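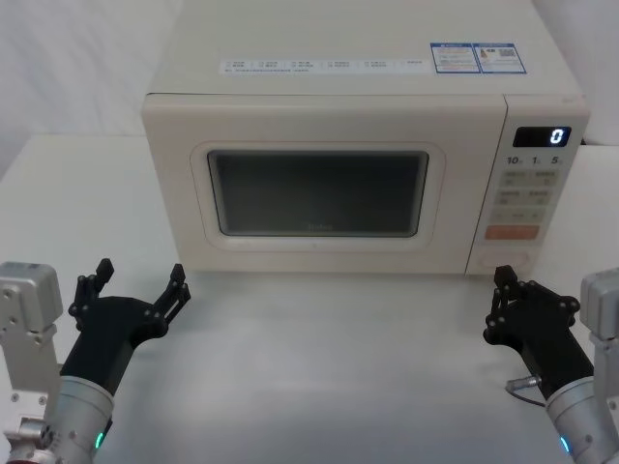 The Monanon bench is a comparative test arrangement for end effectors and camera positions, developed at the Killach automation laboratory and used in the evaluation of two-armed manipulators on household appliances. The bench takes its name from the benchmark protocol it was built to support. Its standard target is a countertop microwave oven with a hinged door, a digital display and a round dial at the base of the control panel, placed on a white table between two arms fitted with black hands. The display reads "0" when the oven is idle, and operators note this reading before a trial is opened.

Grippers compared

Two end effectors have been assessed under the protocol. The Lehner gripper is a rigid design intended for door edges, while the Wultero gripper uses a compliant fingertip and was submitted for dial and button tasks. Each is given 50 attempts per task. Approach angle is treated as a separate variable, and the arms are often set differently from one another, with one gripper opened wide on the door side and the other held low near the dial.
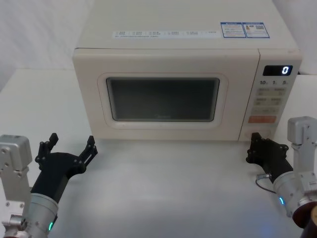 Camera placement

The protocol requires a head-height view and a chest-height view. The head camera takes in the top of the appliance and both wrists, which assists in judging the reach of each arm. The chest camera faces the front squarely and favours the legibility of the panel, including the quick-time figures and the orange button, although its narrower coverage may leave only part of each gripper in view – a recognized limitation where both arms must be tracked at once.
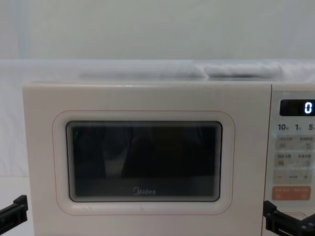

Maricel Manalo has argued that the chest view should be weighted less heavily in scoring, on the grounds that fingertip contact with a dial is judged more reliably from above. The current edition of the protocol retains equal weighting. Controllers are compared separately, in sessions of 12 trials, with the same gripper fitted to both arms throughout.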